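**Black marble** is the everyday name for any dark limestone or marble that takes a good shine. I've been writing these little entries for our stone wiki for years and this one is my favourite, so forgive me if I go on a bit! Most of what gets sold under the name is limestone, coloured by old plant and sea matter, and the pale veins are calcite that filled up cracks long ago.

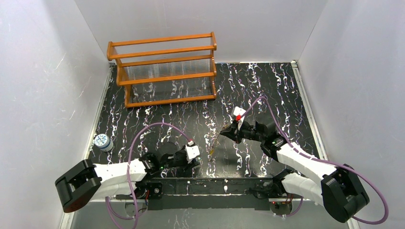

*Black marble pattern with white, grey and rust-brown veining.*

## Where it comes from

My own patch is the Cudero valley, where the Weltetti quarry opened with 3 benches and still cuts in blocks (I went in November and froze). Brunell, further up, gives a plainer stone with hardly any vein. The yard's old price book lists 139 slabs sent out in its first year and 2,958 in its best one.

## Copies

Marble patterns get printed on all sorts now, and a good copy can fool me from across a room. Look for veins that repeat – real stone doesn't do that. 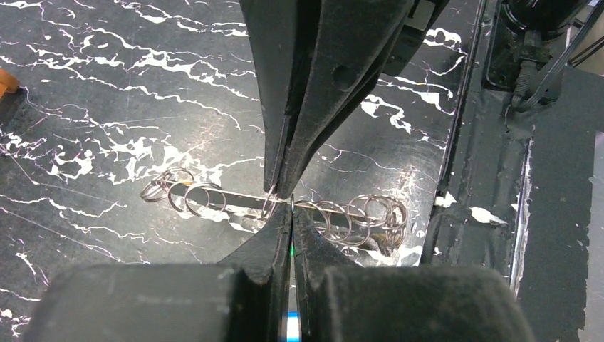

Sánchez wrote in to say that I'm too kind to the copies, and that a cold hand laid flat on real stone will tell you more than any hunt for repeats.

## Care

It's soft and it hates lemon juice. Wipe spills quickly, use plain soap, and keep vinegar well away. Dull rings can be polished out, though my last one cost me 234 euros, so do use a coaster.

*Last edited Jul 21, 2025*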